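Parts prep, push buttons, Carketti panels
July 15, 2019

Picked up where I stopped last time. The delivery from Stadness came in two cartons, 372 push buttons by the packing slip. I counted 372, so no argument with them this time. Black caps all through. I had asked Bakilana for a price on the same thing and they never wrote back, so Stadness it is until November at least.

Sorting went slower than I wanted. The buttons come in bags with the nuts already threaded on, some finger tight and some much tighter, and every one has to come off before the button can go through the panel. I did 204 before lunch. The nuts are in the jar with the green lid. Please don't mix them with the Plustano nuts, the thread looks the same and it isn't. I lost half an hour to that in the spring.

Checks for each button, same as the last batch:
press five times, feel for a sticky return
meter across the contacts, pressed and released
look at the collar for burrs
wiggle the contact block, it should not turn on the body

22 rejects out of the 204. Most of those are the contact block — it clips on but has play in it, and two came off in my hand. The rest had a slow return. One had no spring in it at all that I could find. Rejects are bagged and marked on the second shelf. I want to send them back together with whatever the second carton gives us, so leave the bag open.

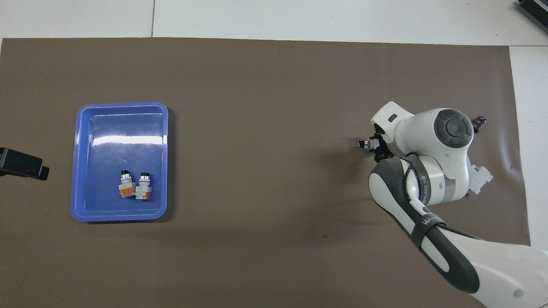 Wajid Qureshi, bench notes

The blue tray is for buttons in work and nothing else. I would like to keep it to a pair at a time, laid side by side on the tray floor. When I had a dozen in there I couldn't remember which ones had been on the meter, and I ended up doing the whole lot over. The raised walls are good enough to stop things rolling off, which the old lid I was using did not do. The shine on the inside is a nuisance under the bench light and makes it hard to spot a loose washer. A piece of gray felt in the bottom might fix that. Haven't tried it.

The brown mat needs to be pulled flat again on the right, it has a crease. Small parts collect in creases.

Panel holes: checked the drill drawing against a button from the new carton and the collar goes through with a little room. The old panels were tighter and had to be filed. I would still do one test panel before cutting the rest.

Count for the first Carketti set is 155 good buttons, so we have enough now with some over. Second carton tomorrow. Need more small bags and a new marker, the one on the bench is dry.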